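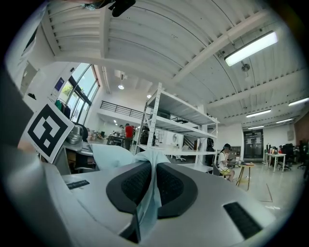 Why Does Cloth Crumple?
By Radomír Halás
March

Pick up a sheet of paper and hold it by one edge. It sticks out, a bit floppy perhaps, but still looking like a sheet of paper. Now pick up a dish towel the same way – whoosh, down it goes! Cloth can't hold itself up at all, and the reason is hiding in the way it's made.

If you look at a piece of woven cloth through a magnifying glass, you'll see threads going over and under each other, over and under, like a tiny basket. A hanky-sized piece can have up to 781 threads running one way and 533 running the other (I once tried to count them and had to stop for lunch). Each thread can bend, and it can slide a little against its neighbors, so the whole cloth can fold in almost any direction it likes.

That's what makes folding laundry tricky. A box has corners that stay put, but a crumpled cloth could be in any one of a zillion shapes, and its corners may be tucked away somewhere inside.
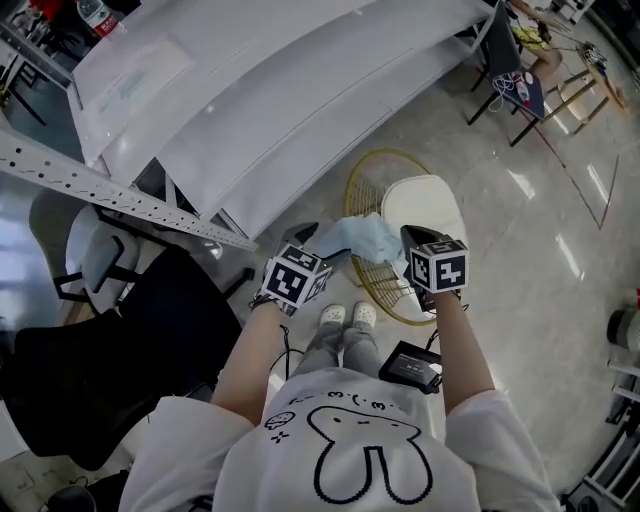 A light blue cloth, held at both ends, drapes in between.

Try it yourself! Drop a washcloth on a chair and pick it up by the middle. You'll get a little mountain with a peak on top. Now find two corners that are next to each other, one for each hand, and gently pull them apart. The top edge goes straight, and the rest hangs down nicely, ready to fold. If you do it with a big bath towel you may need a friend, or very long arms.

Related
Why do socks get static?
How a zipper zips
What is felt made of?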